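Skultevell sit-stand desk: review after two months
July 26, 2025
Reviewed by Alper Eren

I work from home four days a week and needed a longer desk than the one I had. The Skultevell is sold by Asham and comes in one width, with a choice of three tops. I paid 855 for it, including the crossbar kit, and delivery was another 20. I bought it myself and have used it every working day.

Ordering and delivery

The order page at Asham is clear enough, though the crossbar kit is listed on a separate page and you have to know to look for it. Get the kit. A friend, Tiruwork Derese, bought the same desk without it and ended up ordering it later and paying for delivery twice.

Mine came in two boxes on different days. The legs arrived first and the top came the following week. The top was well packed, with thick foam at all four corners. One box of screws had split open inside the carton, but all the screws were there.

Before you build it, decide which wall it's going on. The desk is heavy and doesn't like being dragged across a floor. Check for windows, outlets and anything hung low enough to get in the way when the top is raised. I wanted daylight from the side, which ruled out one wall straight away.

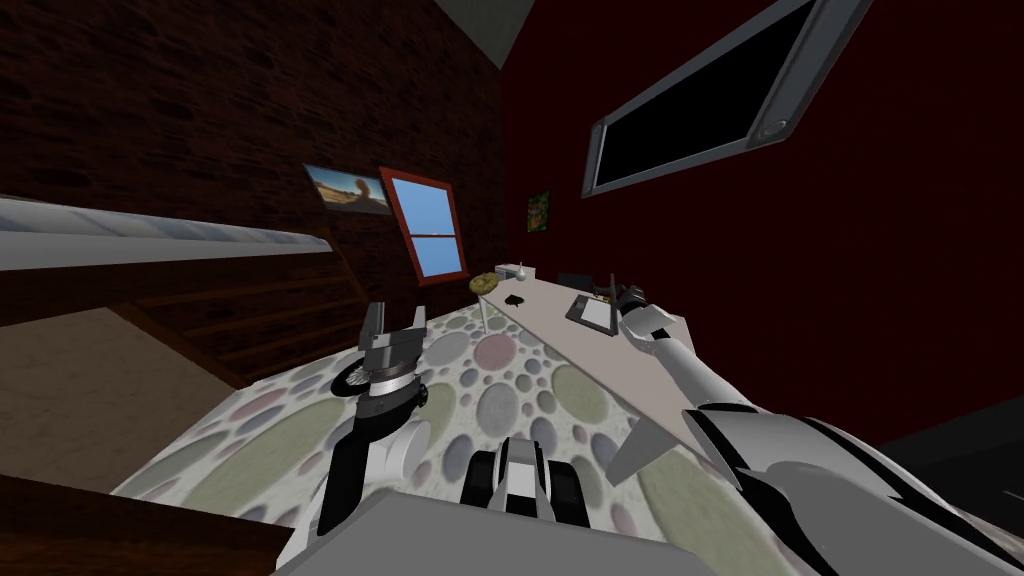

Assembly

The manual is drawings only. Most of them are fine. Step 9, where the control box goes on, shows the cable on the wrong side, and if you follow it the cable won't reach the second leg. Turn the box around and it fits.

You need a Phillips screwdriver and a second person to flip the desk over. The hex key is included. I used a drill for the long screws and did the last turns by hand. The whole job took an afternoon with a break for lunch.

In use

The motor is quiet. I can raise the desk during a call and the person at the other end doesn't hear it. There are four height presets and I use two of them. The lowest setting is still a little high for my daughter, who is ten and does her homework at it sometimes.

At sitting height the desk is solid. At full standing height there is some side-to-side movement when I type hard – less with the crossbar tightened, but it doesn't go away. My old Tingate desk was steadier standing up, but it was also much shorter and took a long time to change height.

The length is the main reason to buy this one. A long desk lets me keep the computer at one end and leave the rest clear for paperwork. 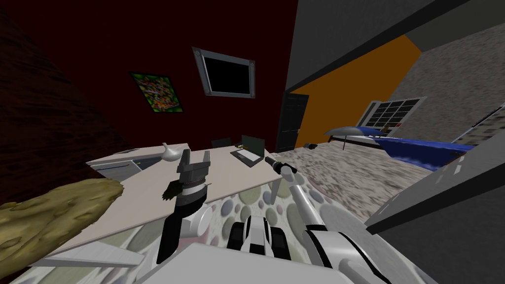 An open laptop at the far end of a long white desk.

Pale tops do show coffee rings. A damp cloth takes them off if you get to them the same day.

The cable tray is the weak part. It's thin, and it sagged once I put a power strip in it. I replaced it with a Wolde tray, which has deeper sides and uses ordinary wood screws.

Price and verdict

Asham usually has a sale in September, and last year this desk went down to 800 with the crossbar kit. If you can wait, wait. At full price I would still buy it for the length and the quiet motor. If you mostly stand and type, try a shorter desk first.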